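Talk notes – the Golitz card sorting stop, what went wrong
Kastriot Nikolaidis, Prolholm
2020-02-05

(20 min slot, leave time for questions. Water first.)

Who I am – quick. Integration side at Prolholm. Not the vision guy. If they ask about vision, send them to the Grallberg people in the second row.

The job. Trading cards, loose, from a box with partitions. Arm picks one, shows it to the reader, puts it in the right slot. Sounds easy. Cards are thin, some are sleeved, some are not, some stick together. We had 1685 good picks logged before the fault. Say the number slowly, people like it. Then say it made us lazy.

The fault. Pick 1686. Suction cup takes two cards, not one. Vacuum reading fine, so controller says OK. Reader sees top card, fine too. Arm moves to the slot, second card lets go on the way and slides under the wrist cover. Nobody sees it. Arm carries on.

Next few cycles – wrist joint current creeping up. Logged, no alarm. The limit was set for the heavier gripper we took off in October and it never got changed back. My fault, say so. Dont hide it on the podium.

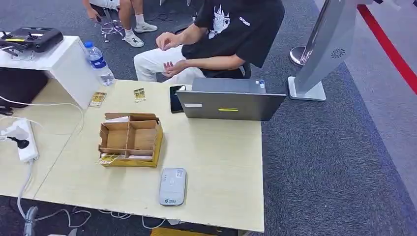

Then the wrist stalls. Protective stop kicks in, good. Operator clears it from the pendant, also normal, thats what the sheet told him to do. Arm restarts from where it was and not from home. Swings low over the box and shoves it 18 cm across the table with his hand on the other side.

No injury. Say that early, people tense up. Bruised knuckle, he finished the shift. But it's a near miss with a hand in it and we wrote it up as one.

Pause here. Let them read the timeline slide.

What we got wrong, in order:
– no double pick check. We had a vacuum threshold and called it a check
– current limit left over from old tool
– restart allowed without going home first
– the sheet said "clear and resume". Two words too many
– table was in reach of the arm AND where people put their stuff. Phones, bottles, chargers, whatever. Everybody did it, me included

Skip the Radonjić slide if short on time. If not: they run nearly the same cell, had the same stall, but their restart needs a second button outside the fence. Took them one afternoon to wire. We asked them for the drawing and they just sent it. Thank them by name.

What we changed:
Thickness sensor at the pick, a cheap one. Two cards = drop back in the box, try again. After 2 tries it stops and calls a person.
Limits now live with the tool file. Change tool, limits change. Should of been like that from day one.
After any protective stop the arm opens, waits, goes home slow. Operator has to be outside the line and hold the button the whole way.
New sheet. One page. First line is "look under the wrist".

Show the card that came out of the wrist – it's in my jacket, left pocket. Bent corner. Pass it round, get it BACK.

Still open. Sleeved cards fool the sensor sometimes, sleeve plus card reads like two. So we throw away good picks and the rate is down. Customer not thrilled. I'd still take it. Grallberg wants to try weighing instead, we'll see, I think it's too slow but I've been wrong before, see above.

Likely questions:
Why no alarm on the current? There was one, at the wrong level.
Was the risk assessment updated? Yes, after. It should have been redone when the tool was swapped, same week.
Could the camera catch a double? From the top no. From the side maybe, Grallberg again.
Cost? Dont give figures. Sensor is cheap, downtime wasn't.

If the clicker dies, it's the space bar. Contact slide stays up during questions.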